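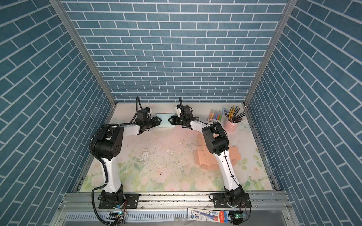 Siiri Dambrauskienė Has Read Your Apartment Listing

Siiri Dambrauskienė has spent the better part of her working life writing descriptions of apartments she would not live in. She works for Vaher, a rental agency with one window onto the street and a bell on the door that rings when trucks go by. By her own count she has written 2945 listings. She keeps the number on a sticky note, which she updates in pencil.

"I was hired to answer the phone," she says. "Then the man who wrote the ads left to sell boats, and I was the only other person who could spell 'accommodation.'"

We meet on a Thursday in the back office, where she has cleared a chair for me by moving a stack of folders onto another chair. She offers coffee and warns me against it.

On "cozy"

Everyone asks her about "cozy," and she is tired of it. "Cozy is fine. Cozy means small, people know it means small, they come expecting small. The word I worry about is 'unique.' I used it once for a place where you had to go through the shower to reach the kitchen."

Did it rent?

"In five days. To a couple. They're still there, they send a card."

She has rules. No exclamation points. No "must see," which she considers bossy. "Steps from the train" is allowed if she has walked it herself, in the shoes she wears to work. She once timed a landlord's "short stroll" to the park at twenty-six minutes and put the figure in the ad. He did not speak to her until spring.

That landlord, Rimantas Krūmiņa, owns three buildings on Witard Street and remembers the matter differently. "She walks slowly," he told me by phone. "Put that in."

Her boss

Jaanus Vanags runs Vaher and describes his management style as leaving her alone. He did try, one April, to have the listings written by an outside firm called Provent, which charged by the word and delivered a great many of them. A basement studio became "a subterranean retreat."

"We got two calls," Vanags says. "One was from a man who wanted to grow mushrooms."

Dambrauskienė had the job back within the month, along with a small raise and a better lamp. She insists she never asked for the lamp.

What she would like to write

A listing is capped at 1000 characters, and she says she has never needed them all. What she would like is a line at the bottom for things a tenant finds out in week two: the neighbor's trombone, the closet that smells of soup, the radiator that has opinions.

"I proposed it. Jaanus laughed, and then he saw I had brought a draft."

Her own place is a fourth-floor walk-up with a view of a parking lot. I ask how she would advertise it.

"Top floor," she says. "Quiet. Ask about the stairs."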